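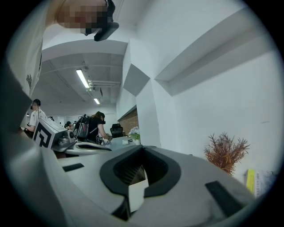 Which of the two hand-held grippers gives more usable recordings per hour? The Lumbridge, by a small margin, and only when the operator has been given time to get used to its trigger.

Results from a comparison of two hand-held gripper models, the Lumbridge and the Peltura, have been released by the testing group at Ó Súilleabháin. The trial ran through January and covered desk-height tasks only: picking up, turning over, stacking and handing across. Operators worked in sessions of 180 minutes with a break at the halfway point.

The group logged 2,701 attempts in total. Of these, 1,134 with the Lumbridge and 1,033 with the Peltura passed the acceptance check, and the remainder were rejected. An attempt was accepted if the position track was continuous from start to finish, the fingers stayed in view while closing, and the object ended within the marked area.

Most rejections had the same cause. When an operator brought the gripper in low and close to the body, the wrist camera lost its reference points against plain surfaces and the track jumped. The effect was seen with both models. It was worse with the Peltura, whose lens sits further forward and sees less of the room behind the work.

Corina Mocanu, who ran the sessions, had operators swap models after each break. "The first twenty minutes on the Lumbridge are poor," she said. "The trigger has a long dead zone and people close too late. After that the numbers settle and the two are hard to tell apart on simple picks. Stacking is where they separate."

On stacking, the Lumbridge's wider finger pads held flat objects squarely, while the Peltura tended to let them rotate on release. On thin objects such as cards and cable ties the order was reversed. The report recommends the Peltura for thin items and makes no general recommendation between the two.

Calibration took up more of the trial than planned. Both models were recalibrated before each session, and a session was discarded if the check at the end differed from the one at the start by more than the permitted amount. Marthinus Coetzee, responsible for calibration, traced several of the larger differences to a clamp screw on the Lumbridge camera mount that worked loose with repeated handling. A thread-locking compound was applied part-way through the month. Sessions recorded before the repair were kept if they passed the end check – the report lists them separately.

Weight was not treated as a scoring item, although operators were asked about it. Thulani Buthelezi, one of the operators, reported forearm fatigue with both models in the second half of a session, more so on handing-across tasks, where the arm is extended for longer.

Recordings were handled with Skundach, the group's own logging software. A clock offset between the trigger signal and the camera was found in the first week and corrected in software. Zeyu Xiao, who maintains Skundach, said the offset was constant within a session but changed each time the controller was restarted, so a single correction could not be applied to the whole set. The current version measures the offset at start-up and writes it to the session header.

A second round is planned with softer finger pads on the Peltura and a shorter trigger travel on the Lumbridge. Tasks at shelf height will be added. Petronella Matlala will take over scheduling, and the acceptance check will remain unchanged so that the two rounds can be compared directly.

The task sheets and acceptance criteria are available from the group on request. The recordings themselves are not being released at this stage.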